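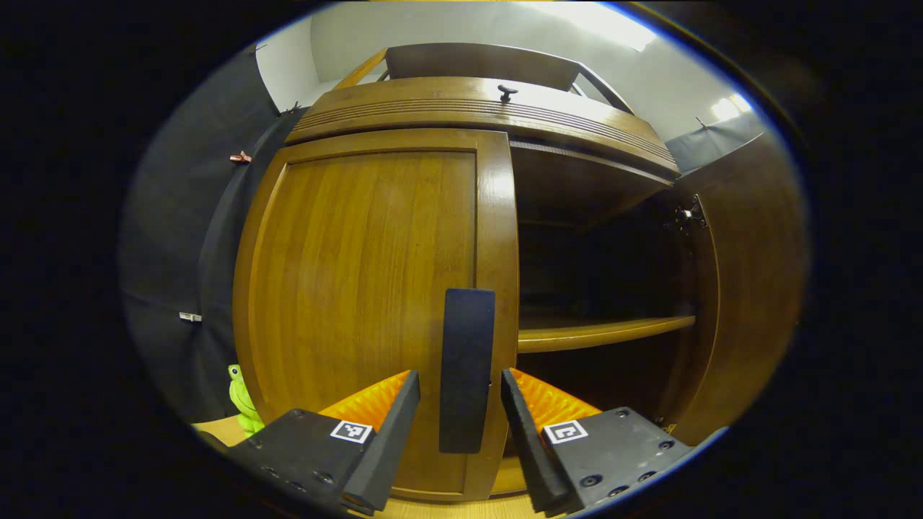
Every guide to freshening up an old glossy wooden cabinet starts with oil, and I have never understood it. Oil on top of a sound finish mostly sits there collecting dust. Before you buy anything, find out what you've got.

Start by emptying it. Take the drawer right out and stand it somewhere flat. Open both doors and vacuum inside with the brush attachment, corners first. If it smells musty, leave the doors open for 2 days. I tried the bowl-of-coffee trick once and ended up with a cabinet that smelled of must and coffee.

Next, wash it. One drop of dish soap in a bowl of warm water, a cotton cloth wrung out hard, and a dry cloth in your other hand. Go with the grain on the door panels. Grooved trim holds more dirt than you'd think – a soft toothbrush gets into it, but wipe up after every few inches. Keep water away from keyholes and the backs of knobs.

Now look at it in daylight, around ten in the morning if your windows allow. Dull patches may just be old polish. Rub a hidden spot with a little mineral spirits on a rag, window open, no flames nearby. If the rag comes up brown and the wood looks better, carry on. If the finish goes sticky, stop.

Wax is optional. Hedvika Čierny swears by Zelska paste and gave me a tin in October. It's fine. So was the cheap one. Use less than you want to, wait 26 minutes or whatever your tin says, then buff until a finger leaves no mark.

For a door that sticks, tighten the hinge screws before you go near it with sandpaper. A drawer that drags wants a rub of candle wax along the runners, and I'll admit that old tip does work. Loose knobs usually tighten from inside the drawer front.

As for the Rukero "restoring kit" – I read the leaflet twice and still couldn't tell what it restores.

Contact Cecilia Baidoo | © Peltonen Home Notes | Back to top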